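4. Working rules for shared bimanual cells

4.1 Scope

The rules in this section cover the tabletop cells at the Brornville site, where two arms work over one surface and people pass within reach of the frame. They were drafted by Kátia Rezende in April and have been in force in their present form since 2 November 2020. They sit under the site risk assessment and do not replace it. An operator who finds the two in conflict follows the stricter one and files a report.

4.2 People near the cell

A person may stand at the table while the arms are powered, provided the operator has called the hold and both arms have stopped. The call is spoken and answered. We tried a lamp at first and dropped it, as operators looking at a screen missed it too often. Reaching over the table is allowed only with the stop button in the other hand or in the hand of a second person.
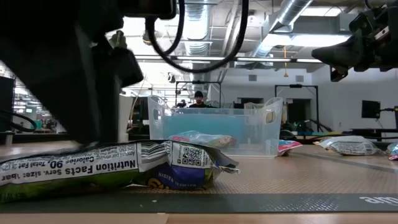
The hold stays in place until everyone has stepped back behind the floor line. In the Wutumero trials this was the rule most often broken, usually by someone coming back to straighten a single item. We now treat a late reach as a failed episode: the recording is kept, marked, and left out of the training set. Of 1,664 episodes logged under the earlier draft, 700 had no note saying whether a hold had been called, so we could not use them to judge the rule at all. The log, which we keep in Nota, will no longer close an episode with that field blank.

4.3 Laying out the items

Start layouts should vary between episodes, but within limits written down beforehand. Lacerda cells use a printed card for each task, listing the items, the containers and any area to be kept clear. Packaged food is suitable for this work – it is cheap, it comes in regular sizes, and a torn wrapper is easy to see. Wrappers that have split are taken out before the next episode.

Figure 2. Two-arm cell during a packing task with wrapped snack bars.
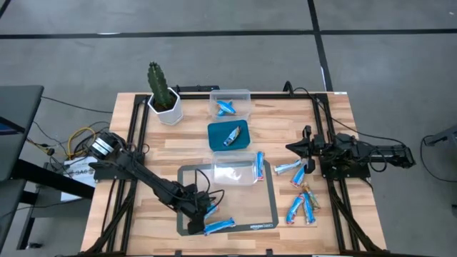 Containers need a stricter rule than loose items. An item's pose must be recorded along with its location, and "by the container" is not an acceptable entry. In Figure 2 one bar stands on its end against the side of the empty clear container, while others lie flat on the bare wood to the right of the mat. A gripper approach planned for a flat bar may strike an upright one, so the two are logged under separate codes. An item held in a gripper is logged as held, even if it is only just above the mat.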